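Carnets > Atelier Skikik > Journal

Temps de lecture : 4 minutes

28/12/2025 – Le cylindre rouge et ma fichue question de départ

Bon, entre deux restes de bûche, je suis retournée à l'atelier. Je m'étais promis de ne pas toucher au bras avant la rentrée, et évidemment j'ai tenu deux jours.

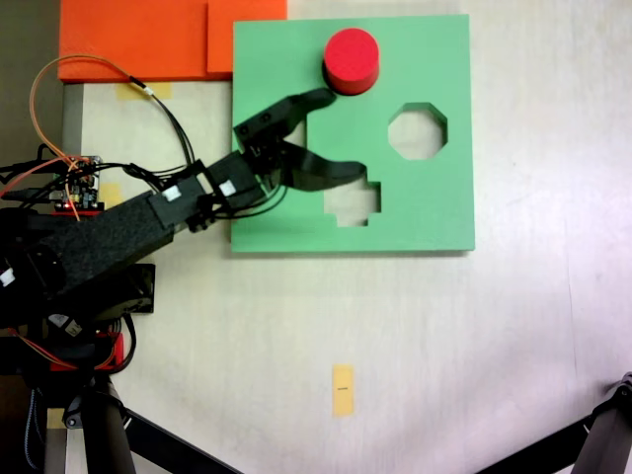 Ce que j'essaie de mesurer

Pour celles et ceux qui prennent le carnet en route : le bras apprend à poser des formes en mousse à leur place dans une planche verte. Je le guide à la main, j'enregistre, je recommence, et ensuite un petit modèle (baptisé Stirnix, ne me demandez pas d'où ça sort) essaie de reproduire le geste tout seul à partir des images et des positions des moteurs. Rien de révolutionnaire, tout le monde fait ça en ce moment, et c'est d'ailleurs pour ça que la question m'amuse : qu'est-ce qu'on gagne vraiment quand on ajoute des démonstrations ? Et est-ce que c'est leur nombre qui compte, ou la façon dont on dispose la pièce au début ?

Depuis mars je notais « ça marche mieux » ou « ça marche moins bien » dans la marge, ce qui n'est pas exactement de la science. Du coup j'ai repris au propre, avec un seul objet, le cylindre rouge, et deux jeux de données.

Le premier jeu, je l'ai appelé Illwood : 100 démonstrations, le cylindre toujours posé au même endroit, à un cheveu près. Le second s'appelle Kırmızıgül (il fallait bien un peu de rouge quelque part) : 100 démonstrations aussi, mais je déplace le cylindre à chaque fois, tantôt près du bord, tantôt près d'une découpe, tantôt carrément sur la table. Même modèle, même durée d'entraînement, mêmes réglages. J'ai résisté très fort à l'envie de bidouiller entre les deux, et ça m'a coûté !

Les essais d'aujourd'hui

J'ai commencé par Illwood, départ à l'endroit habituel. Magnifique. Le bras descend, ouvre la pince, attrape, dépose, on dirait qu'il a fait ça toute sa vie. Puis j'ai décalé le cylindre de 3 centimètres et là, catastrophe : il est allé pincer l'air exactement là où la pièce aurait dû être, avec un sérieux désarmant, et il a déposé son morceau de vide au bon endroit. J'ai ri toute seule devant l'établi. En fait il n'avait presque pas appris à regarder, il récitait.

Avec Kırmızıgül, c'est plus laid et beaucoup plus intéressant. Il hésite. Il arrive un peu de travers, il corrige, il repart, parfois un doigt frôle le cylindre et le pousse avant de le prendre. Mais il y va ! Sur des départs que je n'avais jamais enregistrés, 70 % de réussite, en comptant comme ratés tous les essais où j'ai dû arrêter le bras moi-même. J'ai été sévère exprès, parce qu'au printemps je m'accordais des demi-points et que mes courbes de l'époque ne valent rien.

Le point qui me chiffonne, c'est la prise près des découpes. Quand la pièce est juste à côté de l'ouverture en croix, la trajectoire devient bizarre, comme s'il voulait déjà la déposer avant de l'avoir saisie. Je soupçonne le modèle de confondre les phases : vu de la caméra, « j'arrive pour prendre » et « j'arrive pour poser » doivent se ressembler énormément à cet endroit. Il faudrait lui donner un peu de mémoire, quelques images précédentes, ou au moins l'ouverture de la pince sous une forme qu'il ne puisse pas ignorer. Je l'avais mise dans les entrées, mais noyée au milieu du reste.

L'autre explication serait moins glorieuse : mes démonstrations à moi sont moins propres à cet endroit. J'ai relu une série d'enregistrements ce soir et oui, j'hésite, je fais des petits arrêts, je reviens en arrière. Il m'imite très bien, le pauvre.

Petites misères

Le programme d'enregistrement a planté pile au pas 2795 d'un long passage, sans message d'erreur, rien. Fichier perdu. J'ai relancé, il est passé sans broncher, ce qui m'énerve encore plus qu'une vraie panne. J'ai ajouté une sauvegarde automatique et j'ai grignoté un sablé pour la peine.

Et puis la lumière. En hiver elle change tellement vite dans cette pièce que les derniers essais ne se comparent pas vraiment aux premiers. Je les ai gardés dans le tableau avec une note, mais la prochaine fois je ferme les volets et je travaille à la lampe du début à la fin.

Pour la suite

Je voudrais mélanger les deux jeux, moitié Illwood, moitié Kırmızıgül, et voir si on garde la belle assurance du premier sans perdre l'adaptation du second. Mon pari : on perd un peu des deux. Je le note ici pour ne pas pouvoir tricher après. Ensuite seulement, l'ouverture de pince mieux présentée, et seulement ça, un changement à la fois, promis juré.

L'entraînement du mélange tourne pendant que j'écris. Le ventilateur fait un bruit d'aspirateur, je vais fermer la porte et aller me coucher.

Contact | © Atelier Skikik, tous droits réservés | Retour en haut de page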